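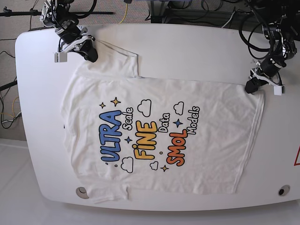
**Week 6 – Old sites, new uses: the Letside case**

Welcome back, everyone, and thank you for the lovely maps you handed in (I did read them all, even the one drawn on a napkin!).

We carry on with the Dromasum plan, which would turn the old Letside goods yard into laboratories, small workshops and a row of shops, with 532 parking spaces behind. Haler owns the land and Kamath would build, and the two have different ideas of what "mixed use" means – so do have a look at the planning statement, pages 13 to 43, before the seminar.

While you read, keep these in mind:

- Who pays to clean up the ground, and when?
- What happens to the shops if the labs fill slowly?
- Would you walk there from the station after dark?

**Terms:** brownfield, anchor tenant, ground lease, phasing.

Short answers are fine, half a page or so. Bring a pencil for the site plan, and come and find me at 2 pm if the lease section is giving you trouble.

Krishnamoorthy Arumugam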